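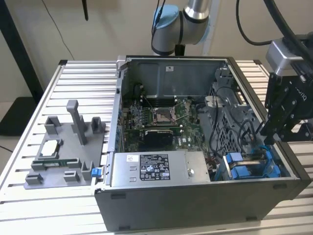
# Kultwood Refurbished Tower Workstation, Barebones

Sold without processor, memory or operating system. Price: $549 plus shipping.

This is a full-size tower for people who already have parts on the shelf, or who want to pick their own. The board, graphics card and power supply come with the unit. You add the processor, the memory and whatever drives you need.

## The chassis

The case is black and opens from the side. Lay it flat with the panel off and you can reach the socket, the memory slots and the expansion slots without removing anything else. Memory slots run along both sides of the processor socket. The graphics card sits below it in an expansion slot. The blue parts inside, including the release tab on the power supply and the drive carrier, are the ones you handle most often.

The power supply is silver, with its ratings printed on a black label on top. Please read that label before adding a second card. If you aren't sure your card will suit, write to us first with the model number.

## What is in the box

- Tower with motherboard, graphics card and power supply fitted
- Side panel
- Drive carrier
- Power cord
- Printed setup sheet

Drives are wiped before sale. Tell us at checkout if you want the unit shipped without one.

## Fitting your own parts

1. Unplug the tower and lay it on its side on a firm surface.
2. Take off the side panel.
3. Raise the socket lever and open the metal bracket.
4. Line up the corner mark on the processor with the mark on the socket and set it straight down. Don't slide it.
5. Close the bracket and lower the lever.
6. Fit the cooler. It is sold separately (see below).
7. Press each memory module in until the clips close, following the order on the setup sheet.

Keep the cables over the drive cage clear of the fans before you close the panel. Bent socket pins are not covered by the warranty.

## Options

| Item | Price |
|---|---|
| Cooler with thermal paste | $56 |
| Extra drive carrier | $19 |
| Processor and memory fitting, your parts | Ask for a quote |

## Condition and warranty

Every unit is used. Expect light scratches on the case and old stickers on some of the internal parts. We clean the inside and test the board with our own processor and memory, then take those out again. The warranty is 6 months on the board and power supply, return to our Tromport workshop.

Orders placed before noon usually leave the next working day. Our August batch is the one now on sale. For fitting questions ask for Divina Ignacio; for returns, Jericho Dagdag.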